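Monday

Up at half past six. Porridge, then the bins, then the rest of the packing list. I had hoped to have the walking things sorted by Sunday night but I fell asleep on the sofa with the map on my knees, so it all had to be done today.

We go to Gurkthorpe at the end of the week. The cottage is booked for 7 nights and the letter from the letting people says there is a boot room and a drying rack, but no washing machine. I read that out at breakfast and it was agreed we would take fewer clothes and wear them for longer. I have my doubts.

Started with the boots. Mine had dried mud in the treads from October. Did them on the back step with an old table knife and the washing-up brush, then waxed them. The left one has a split starting where the tongue joins. It will do for this trip if I keep it greased, and then I shall have to buy new. Last time I paid 48 pounds for a pair and I don't suppose I will get away with that again.

After boots, waterproofs. Hung them over the bath and ran the shower on them to see what happened. My trousers let water through at the knee almost at once. The jacket was better. Put both through the wash with the proofing stuff from the bottle under the sink, which took most of the morning because the machine stopped twice with the door light flashing. Cleaned the filter. Found a hair grip, two screws and a bus ticket gone to paste.

Went into town at eleven for laces, plasters and a tube of seam glue. Vidal was shut, with a card on the door saying back at noon, so I walked round to Brumetti and had a coffee and a cheese roll and did the crossword until it opened. Brumetti has put its prices up again. The coffee was good. Laces were only to be had in brown, and I took those. Also bought a new head torch, as the old one has a cracked battery cover and has been held together with tape for two winters.

Home by quarter to one. Rain coming on, so brought the washing in and draped it about the kitchen.

Then the small soft things, which always take the longest. Hats, gloves, gaiters, the thin bags that everything else goes into. They live in a drawer in the hall and come out in a tangle. I sorted them into a pile to take, a pile to mend and a pile for the charity shop. The charity pile is mostly single gloves, so it may end up in the bin. One of the gaiters has lost its hook. I sewed on a bit of elastic in its place, badly, and pricked my thumb. The grey hat has moth. The drawstring on my wash bag had gone back inside its channel and I spent a good quarter of an hour fishing for it with a safety pin.

I have decided that bright colours are the thing for anything small. Last year I lost a dark green pouch with the spare key in it, on a path I had only just walked down, and went back over the same bit of grass until it was nearly dark. Orange you can find. Orange and black is what I would choose for the lot if I were starting again. 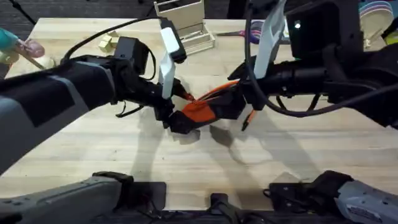

Orange and black, on the butcher-block table.

Packed the big rucksack at about three. Sleeping bag liner at the bottom, then jumpers, then food for the first night, then waterproofs on top where I can get at them. Weighed it on the bathroom scales by holding it and taking my own weight off. It came to 34 pounds, which is too much. Took out the second jumper, the heavy book and one of the two flasks. Put the book back. Did not weigh it again.

The Drativano stove is going in the car and not the rucksack. I lit it on the step to check it and it burned well enough, though the flame goes yellow when you turn it low. Must remember matches. I have written MATCHES on the back of my hand and on the envelope with the cottage letter in it.

Rang the cottage people at four about the key. It will be in a box by the side gate and they will send the number the day before. The woman on the phone said the lane floods at the bottom and to come in by the top road if it has been wet. It has been wet all month.

Tea was the last of the leek pie with beans. Washed up, swept the hall, and put the empty drawer back in. It runs more smoothly now with less in it. The waterproofs are still damp at the cuffs, so I have moved them to the airing cupboard and will look at them before bed.

Still to do: seam glue on the trouser knees, petrol, cancel the milk, find the compass. It was in the kitchen dresser at Christmas.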